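Patwary hall reopens its kitchen

The shared kitchen at Patwary hall is open again after a four-week closure for new pipes and taps. Groups can book it from November, with up to 20 people at a sitting.

Dishes are still washed by hand in the old stainless steel sink – the dishwasher quote came in at around $1,000 over budget. 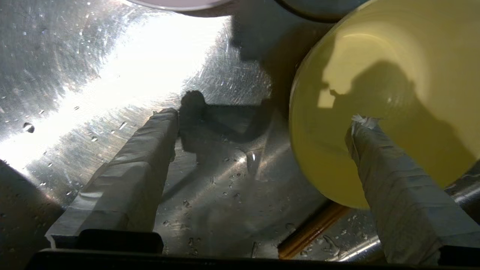

Do groups have to wash up before they leave?
Dishes should be washed, dried and back in the cupboard by the end of the booking.

Evening bookings start at 6 pm. Tea towels are supplied, and forms are at the Pledberg Street office.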